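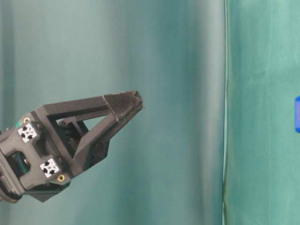

Does a longer printed finger cost you grip force on a small electric gripper?

It costs force at the tip in proportion to the length, and in my case it cost more than that because the finger also bent.

I have been comparing two finger designs on the same arm since August, using the same wrist mount and the same controller. The short finger is the one that ships with the Vundus gripper kit. The long one is my own print, an open triangle with a straight beam on one side and a diagonal strut on the other. The strut meets the beam near the tip, and the middle is left open to save weight and let me reach the linkage screws with a hex key.

I wanted the length for one job. My bench fixture holds small plastic housings in a tray with tall dividers, and the stock fingers bottom out on the dividers before they reach the part. I could have changed the tray. I already had nine trays.

Test setup

The force readings come from a cheap load cell clamped between two flat plates. The gripper closes on the plates, holds for five seconds, and the controller logs the peak and the settled value. I used the same current limit for both finger sets and let the motor return to room temperature between runs, going by its own temperature reading.

The Mellmont controller reports motor current but has no idea what the fingers are doing beyond the linkage. That matters later.

Every finger set got the same cycle test: close on a housing, lift, move over, set down, open. I stopped the long set at 3,719 cycles when a pad started to peel, and ran the short set to the same number so the wear could be compared.

Force results

With the short fingers, the settled force was steady from run to run. With the long fingers it dropped by more than the lever arm predicts. I first blamed the load cell, swapped the plates, and got the same numbers back.

The missing force was going into the finger. The first version had a thin strut, and under load the tip rolled outward by an amount I could see against a straightedge. The pads then met at their back corners, and the housings were being held along a line. Most of them survived the lift. A few rotated in the grip and went into the tray crooked.

I made three changes. I thickened the strut, moved the joint between strut and beam closer to the tip, and reprinted with the layers running along the beam. The third change did the most. The first print had layers stacked across the beam, and one finger split along a layer line when I closed it on a steel block by mistake.

The revised finger weighs 61 grams, and it recovered most of the lost force. What is left is close to the lever arm figure, and I don't expect to get that back without a different motor or a different linkage ratio.

Mounting

Threaded inserts are worth the trouble on the wrist block. My first block had screws going straight into plastic, and the holes were loose after the fourth finger change. Brass inserts, set with a soldering iron, have held through every change since. Set them slightly below the surface. If one sits high, the mating part rocks on it, and the fingertip exaggerates the error.

I also slowed down on tightening. The Hwang torque driver I use on the bench goes low enough for these screws, and using it removed a small offset between the two fingers that I had been correcting in software for weeks.

Pads

The tip has a separate wedge so that it can be replaced without reprinting the beam. I tried three surfaces: bare print, a thin silicone sheet, and a coarse rubber tape. The bare print slid on glossy housings. The silicone gripped best when clean and picked up dust quickly. The rubber tape was slightly worse on a clean part and much better after a day of running, so the tape stayed on for the long test.

The peeling started at the leading edge of the tape, where it rubs the tray dividers on the way down. Wrapping the tape over the tip made this worse. A small step in the wedge, so that the edge of the tape sits behind plastic, has helped, but that version has only done 348 cycles and I won't call it fixed.

Controller comparison

I ran part of the test again with an older Skusville board to see whether the controller made any difference to the grip. On the short fingers I could not separate the two boards. On the long fingers I could. The Skusville board declares a grip when the position stops changing, and a finger that is still bending looks like a finger that is still closing. It waited longer before reporting a hold, and sometimes it timed out.

The Mellmont board triggers on current and has the opposite problem – it reports a hold early, while the tips are still settling. Adding a delay of 11 milliseconds before the lift was enough to stop the early slips. The same delay does nothing useful with the short fingers, so I keep the two settings in separate profiles.

Choosing between them

For anything on an open bench, I would use the short fingers. They are stiffer, repeat better, and need no delay. The long set is on the arm at the moment and will stay there until the current batch of housings is done.

Still to do: print one pair in a glass-filled filament, measure tip deflection with a dial indicator in place of the straightedge, and rerun the silicone pads with a wipe between batches. I also want to check the linkage pins for play. The open reading drifted slightly toward the end of the long test, and I haven't yet ruled them out.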